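Home Visits Markets Old Mills About Contact

Type here and press Enter to search

A visit to the button factory in Drodville

Last updated: 5 August 2020

I had wanted to see the button factory of De Graaf since I learned to sew. My aunt kept a card of their coat buttons in her drawer and did not allow anybody to use them. So when I read that the factory opens its doors to visitors in the summer, I wrote them a letter the same evening, and after two weeks came a friendly answer with a time and a small map.

Drodville is not easy to reach without a car. The train stops in Kulto, and from there goes a bus, which takes a long way along the river and waits a while at the sugar works. I was the only passenger after the second village. The driver let me out directly before the gate, although the stop is farther up the hill.

We were seven visitors. Most of them knew each other from a sewing club, and they had brought their own old buttons to ask questions. Our guide had worked in the factory for many years, first at the drills and later in the office. She spoke quietly, and in the machine hall I had to stand very near to her to understand.

The tour begins in the shell room. In former times the buttons were cut from river mussels, and the waste was used to fill the holes in the road to Kulto. The guide told us that after rain some pieces of it still shine there. I looked for them on my way back, but it was a dry day and I saw only gravel. Today the factory makes just a small number of shell buttons, for repairs of old clothes and for one theater that orders each November.

The bigger part of the work is now with corozo, a hard nut which comes in sacks and smells a little like hay when it is cut. The nuts are dried, sawn into slices, and turned. A slice becomes one button, sometimes two if the nut is large. I did not know that the color goes only a short way into the material — if you scratch such a button deeply, it is pale inside. One lady from the club tried it at once with her key.
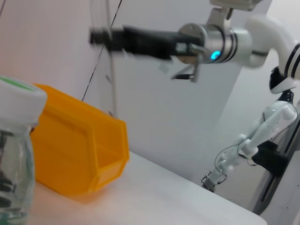 After the turning comes the polishing, and this was the part that I liked most. The buttons go into wooden drums together with small pegs and wax, and the drums turn the whole night. It sounds like heavy rain on a roof. The guide opened one for us and let us put our hands in. The buttons were warm and very smooth, and I did not want to take my hand out again.

Then we saw the sorting. Two women sit at the window and look at every button from both sides. They told us that the holes are the most difficult thing. A hole with a rough edge cuts the thread slowly, so that the button falls off after one winter, and the customer thinks it was bad sewing. I thought of my gray coat and felt a bit better about my sewing.

In the last room stands the old sample cabinet, with more than 2000 patterns. It survived a fire and a flood, and the lowest drawers do not open well. There are buttons shaped like acorns, like anchors, and a very ugly one with a fish. My favorite was a series named Uvon, dark blue with a thin raised ring. They have not been made for a long time, and the tool for the ring is lost.

The shop is in the former porter's house. You can buy buttons on cards of six, or a mixed bag of 100 with small faults. I took both. The prices are fair, but they accept only cash, and the next bank machine is in Kulto, so please think of it before you go. There is no café either. I ate my bread on the wall by the river and watched the ducks.

The visit is free, but you must write before you come. Wear closed shoes — the floor in the sawing hall is slippery from the dust. The bus back leaves early in the afternoon, and I missed it, so I walked down to Kulto along the water. It is a pleasant way with much shade, and at the end of it there is a bench opposite the station.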